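Espinoza Workers Win Settlement Over Unpaid Time at Infusion and Wound Care Clinics

FOR IMMEDIATE RELEASE
July 6, 2022

Jamness Health Services has agreed to settle a wage lawsuit brought by current and former employees of its outpatient infusion and wound care clinics in and near Espinoza. The agreement covers 196 nurses, medical assistants and front desk workers who said they were not paid for work done before clocking in and after clocking out.

The settlement still needs final approval from the court. A hearing is expected in August.

The lawsuit was filed by a group of hourly employees at the company's Espinoza clinic. It was later widened to take in workers at the Destach clinic and the smaller sites that report to it. The employees said they were told to have treatment chairs ready, supplies stocked and the day's charts pulled before the first patient was checked in, but that the time clock could not be used until the scheduled start of the shift. At closing, they said, they were clocked out by a supervisor while patients were still finishing treatment.

Several employees also said that 30-minute meal breaks were taken out of their pay on days when they did not get one. The clinics' scheduling system deducted the break automatically. To have the time put back, a worker had to fill out a paper form and get it signed the same day, and the forms were not always kept at the desk.

Jamness denies that it broke any wage law. The company said in court papers that its written policy has always been to pay for all time worked and that it settled to avoid the cost of a trial.

What the Settlement Provides

Under the agreement, each covered worker will receive back pay based on the number of shifts worked during the period covered by the lawsuit. No one in the group will receive less than $300. Workers who gave sworn statements or turned over records during the case will receive an added payment of $1000.

The company has also agreed to change how it tracks time. Automatic meal deductions will end at all clinics. Employees will be able to clock in up to 20 minutes before the start of a shift when they have been asked to prepare a treatment area, and that time will be paid. A supervisor who changes a time record will have to enter a reason, and the employee will get a copy of the change by email.

Requests to correct a missed punch or a missed break will move to Melemix, the online system the company already uses for shift swaps and time off. Paper forms will be accepted during the changeover.

Statement From the Workers' Group

"We asked to be paid for the hours we were in the building," the Espinoza Clinic Workers Group said in a statement. "Patients count on us to be ready when they walk in, and getting ready takes time. Most of us stayed because we like the work and we know the people who come in every week. We are glad this part is over – and we will be watching to see that the new rules are followed at every site, including the small ones."

The group said it will hold meetings for covered workers at both main clinics before the hearing. Times will be posted in the break rooms and sent by text message to anyone on the group's contact list. Former employees are welcome.

Who Is Covered

The settlement covers hourly employees who worked at least one full shift at a covered clinic during the period named in the lawsuit. Salaried managers, doctors and outside contractors are not included. Workers placed by a staffing agency may be covered if Jamness set their schedule – they should contact the settlement office to find out.

Covered workers do not have to file a claim to be paid. Notices will be mailed to the last address on file. Anyone who has moved or changed names since leaving the company should send an update in writing. Workers who do not want to take part must say so in writing by the deadline printed on the notice. Those who disagree with the terms may send a written objection or speak at the hearing.

The law does not allow an employer to punish a worker for taking part in a wage case. Current employees who have had hours cut or shifts moved after speaking up should report it to the settlement office.

About the Espinoza Clinic Workers Group

The Espinoza Clinic Workers Group is made up of hourly health care employees in the Espinoza and Destach area. It shares information on pay, scheduling and workplace safety and is open to workers at any outpatient clinic. There are no dues.

Media contact: Press desk, Espinoza Clinic Workers Group 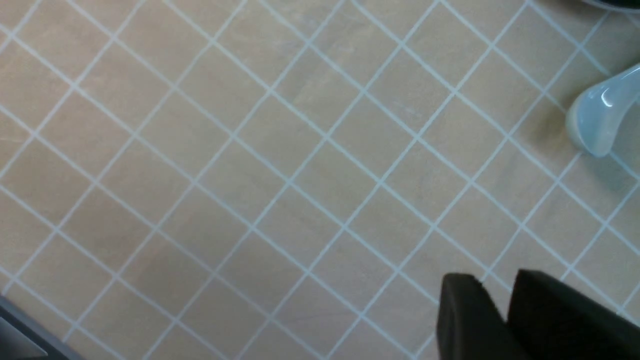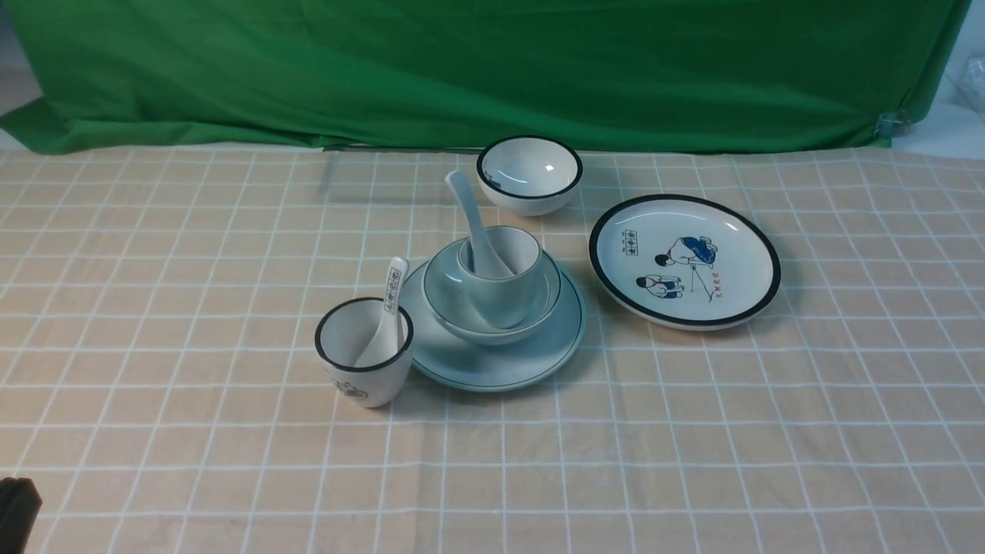
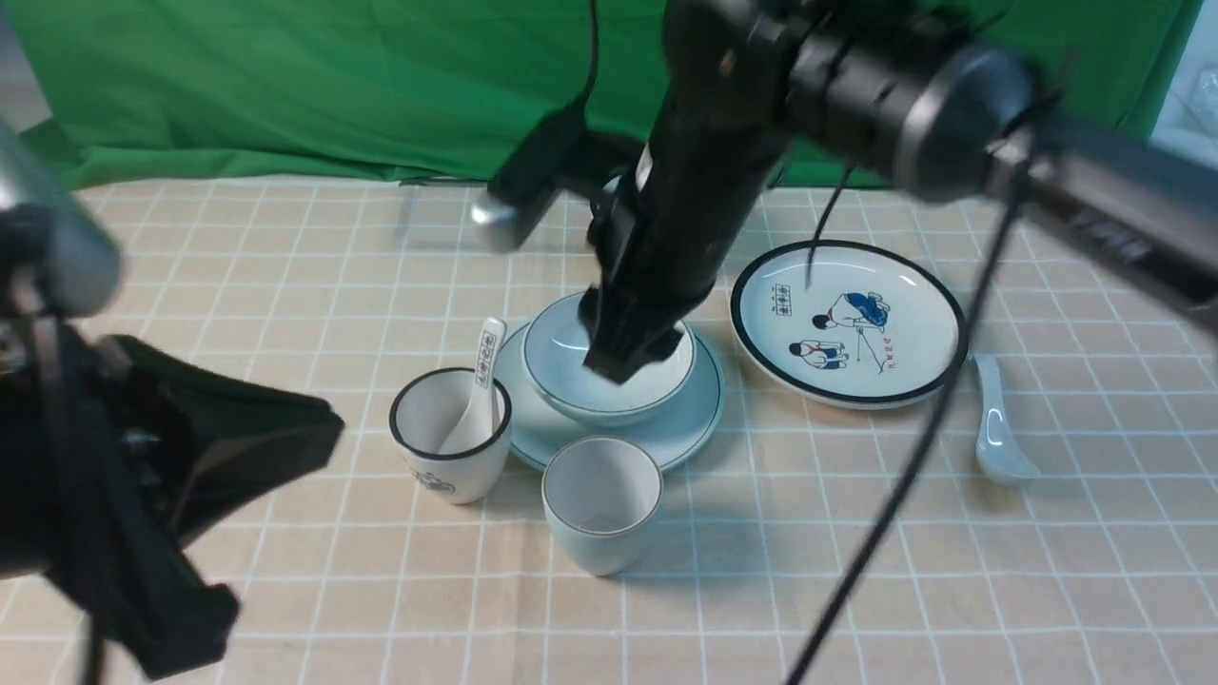 Floor tile, first photo; dishes on a tabletop with a green backdrop, second and third photos.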